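Section 3: Setting Up Your Claltia Countertop Sprouter

Welcome back! If you have worked through Section 2, your Claltia should be out of its box, rinsed, and standing somewhere you don't mind the occasional splash. In this section we'll get your first batch of seeds going, and we'll take our time over it, as the first batch is the one where most of the questions come up. Set aside a quiet part of the evening if you can. The hands-on work is short, but there is a soak in the middle, and it's nicer not to be rushing out the door.

Before you begin

You will need the base, the drain tray, the three growing trays, the lid, and the little mesh disk that comes taped inside the lid (please do look for it – our support desk hears about "missing" disks more than anything else). You will also need a bowl, a measuring spoon, cool tap water, and a bag of seeds sold for sprouting.

CAUTION: Use only seeds labeled for sprouting or for eating. Garden seeds are sometimes treated with chemicals that should never end up on a sandwich.

CAUTION: Raw sprouts are not suitable for everyone. If you are pregnant, elderly, cooking for small children, or have a weakened immune system, please cook your sprouts thoroughly or talk to your doctor first.

3.1 Measuring and soaking

1. Wash your hands with soap and dry them on a clean towel.

2. Measure 2 tablespoons of small seeds, such as alfalfa, clover, or radish, for each tray you plan to use. It will look like a miserly amount! Small seeds swell enormously, and a crowded tray stays soggy in the middle. For lentils and mung beans you can cover the bottom of the tray in a single layer.

3. Pick through the seeds on a plate and take out anything broken, shriveled, or obviously a pebble.

4. Tip the seeds into the bowl, cover them with plenty of cool water, and give them a stir with your fingers so that the floaters get a proper wetting.

5. Leave small seeds to soak for 3 hours. Beans and lentils are happiest overnight.

Note: If you are growing more than one kind, soak each in its own bowl. Peninah Gachanja, who wrote the recipe booklet tucked in with this guide, likes to put a scrap of paper under each bowl with the name of the seed on it, and having mixed up our clover and our alfalfa more than once, we've come around to her way of doing things.

3.2 Filling the trays

1. Drain the seeds through a fine strainer and rinse them until the water runs clear.

2. Set the drain tray on the base with its spout facing the front. You should feel it settle into the groove. If it rocks, lift it off and turn it half a turn.

3. Spread the seeds evenly over the growing trays. The back of a spoon works well, and so does a gentle shake from side to side.

4. Stack the trays, turning each one a quarter turn from the one underneath, so the drain holes don't line up. Water then trickles through every layer on its way down.

5. Press the mesh disk into the lid and put the lid on. Don't force it – the lid is meant to sit loosely and let air in.

3.3 Choosing a cover for tall shoots

The flat lid is fine for the first few days, but pea shoots, sunflower shoots, and other leafy things soon want more headroom. Most people switch to a clear cover at that point. The Claltia tall cover is sold separately, and you are very welcome to use something you already own, as long as it is food-safe, clean, and wide enough at the open end to stand steady over the top tray. A rounded shape with a narrower top works nicely.

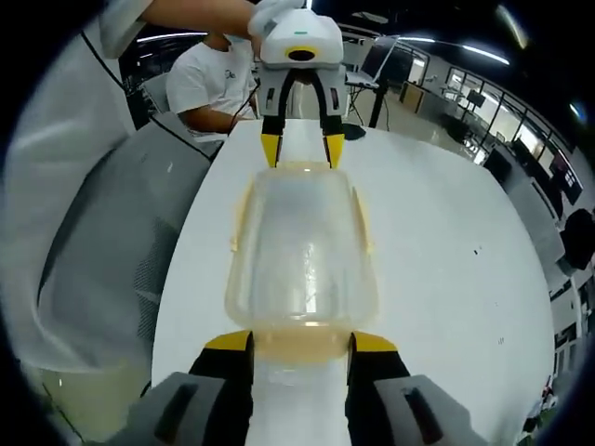

3.4 Daily rinsing

1. Take off the lid or cover and pour 2 cups of cool water slowly over the top tray. Do this every morning and every evening.

2. Wait until the dripping stops, then empty the drain tray into the sink or over a houseplant.

3. Tilt each tray to let out any water caught in the corners.

4. Put everything back together, moving the top tray to the bottom of the stack so that each one gets its turn in the light.

Note: Fine white fuzz near the root tip on the second or third day is usually just root hairs, and it lies flat when you rinse. Fuzz that is gray, smells musty, or spreads like a web across the seeds is mold. Throw that batch away and wash the trays as described in Section 5.

3.5 Where to keep it

Bright shade is best, at an ordinary room temperature. A sunny windowsill is lovely in winter, but by July the same spot can cook a tray of radish sprouts before lunch, so move the sprouter back into the room when the weather turns hot.

CAUTION: Keep the base away from the stove and from any electrical outlet that could be splashed while you rinse.

Your first small-seed sprouts should be ready to taste within the week. Section 4 covers harvesting, drying, and storing them in the refrigerator.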